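About us

We are a small firm in Sustdale that thinks too much about where cups go. We sell things for keeping kitchens and playrooms in order, mostly to people who have neither in order, and we have been doing it from the same room above a tyre shop for 15 years. The walls are off-white and marked here and there. Repainting them has been on the list since our second year.
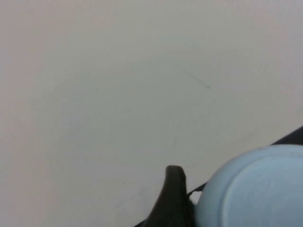

M. Dela Peña
Founder, and Head of Mugs

The job title began as a joke on an invoice and then got printed on 1345 business cards, so it has stayed. We have plenty left if you'd like one.

Our first product was a drawer divider called the Sindell. It divided drawers. Sales were modest. The one people remember is the Pellance, our mug stand: a round base, 4 pegs, and a white flower on top of each peg. It comes in light blue. We are sometimes asked whether it could be had without the flowers, and the answer is in the section marked Returns.
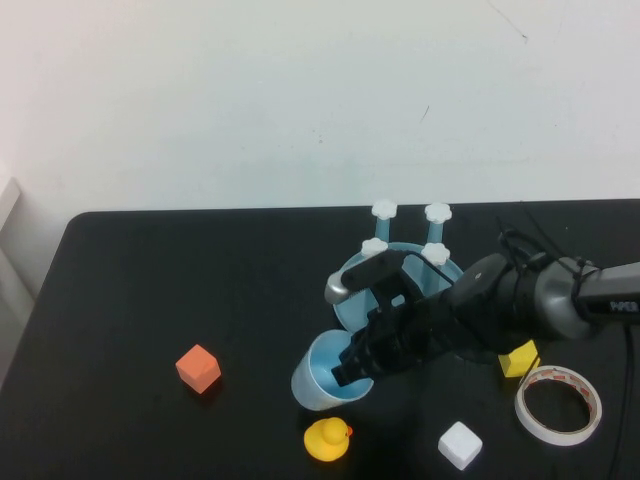 The Pellance on the black table, with a cup, some foam cubes and the duck.

Everything we sell has to get along with everything else a family leaves on a table. We try a stand out among toys, because that is where it will spend its life. Foam cubes are quiet to drop and easy to lose. Ducks turn up wherever there is a child under five, and in one case where there is only a retired dentist. 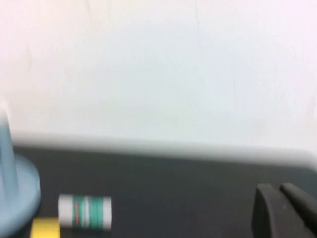

It holds fewer mugs than I own but it has made me ashamed of the rest, wrote one customer in September, and we have had nearly that sentence on the wall ever since. The same letter asked for a bigger stand. We are thinking about it — slowly, over tea.

Orders are packed in the mornings and the phone is answered until 2. After that we wash up, and the cups go back to the stand, some on it and some merely near it.
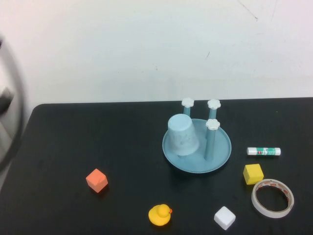
Blue posts, white flowers, and a cup upside down at the bottom.

Visitors are welcome in Sustdale if they ring first. The door is the one beside the tyres, and it sticks. Push low down.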